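Interview: unloading order and garment handling in a shared laundry corner

The laundry technician at Ranton trained on hotel linen and moved to mixed household loads later. She asked that her name be left out. We spoke for 88 minutes one afternoon in May, most of it about the step between the end of a cycle and the folding table. Her view is that this step gets the least attention and causes a large share of the rework.

"People study the wash program," she said. "They pick the temperature, they measure the detergent. Then the door opens and they pull everything out in one armful."

An armful, she explained, is a problem of friction. Sleeves and drawstrings wrap around each other while the drum turns, and a single pull tightens them. She takes garments from the front lip of the drum first, one or two at a time, and leaves the back of the drum for last. Small items tend to stay against the perforated wall or in the fold of the gasket. She checks both by hand before closing the door.

Her written procedure at Ranton has 13 steps. It was adapted from a sheet supplied by Conasis, which was written for white cotton. She removed the instructions on bleaching and added a section on dark loads. Dark fabric hides other dark fabric, and a black sock inside a black sweatshirt is easy to fold away by mistake. She turns each sleeve and leg out to its full length before the piece goes on the pile.

I asked about the open door. Some households hang a garment over it while they work through the rest. She allows this for a few minutes with light items. A heavy garment is a different matter.

"The hinge carries the glass. That is its job. I don't want it carrying a coat as well."

She also looks at the latch hook before she shuts any door with cloth near it. A hem caught between hook and lock will usually stop the machine from starting. In the worse case the machine starts and the hem is cut.
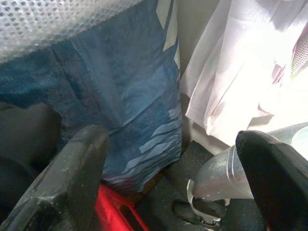
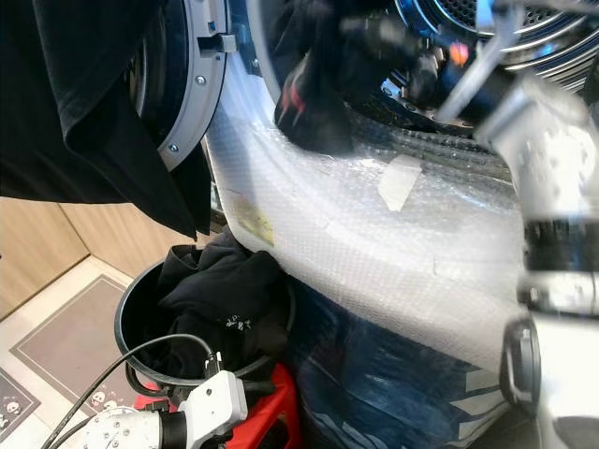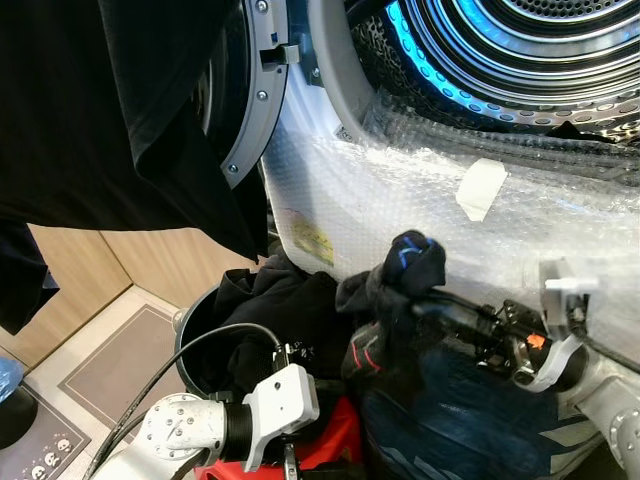 Black clothing, bubble wrap still on the front panel.

Bubble wrap was the next subject. She has no objection to leaving packing material on a front panel for a while, provided it stays clear of the door opening, the controls and any vent. Tape is what she watches. Masking tape left on for a long period can leave a residue, and her method is a damp cloth with a little dish soap, applied twice, with a wait between. She does not use a blade on painted metal. Labels under the wrap should be read before the machine is used, even if that means lifting a corner.

On containers, she was specific. She prefers a round bucket to a wide basket for small loads because it takes up less floor and can stand directly under the door. The drawback is depth. Clothes at the bottom are pressed by everything above them, and creases set quickly in warm cotton. Her rule is to empty the bucket within 13 minutes of filling it. Watkins, which makes the buckets she orders, sells a shallower version. She tried it and went back to the deep one, as the shallow one tipped when a pair of jeans hung over the rim.

Mats came up briefly. A mat in front of the machine catches lint and the odd dropped sock, and it needs shaking out as often as the lint filter needs cleaning. She wants a flat edge with no curl.

She keeps a log. The current notebook covers 1000 loads, and each line gives the program, the fabric group and any fault found at unloading. Of the faults, 80 were tangles that needed to be undone on the table. The next largest group was items left in the drum. She plans to compare these with the notebook kept at Lostutel, where the same procedure is used on a different schedule, but the two sites do not sort by the same fabric groups and the Lostutel pages will have to be recoded first.

I asked whether the order of unloading matters for a household that washes twice a week. She thought it did, though less than the drum check.

"If they do one thing, run a hand around the inside. All the way around, and under the gasket. After that, close the door or leave it open to air, whichever the manual says."

The revised dark-load section goes to the Ranton staff next month. She is still deciding whether zippers should be closed before washing or only before drying.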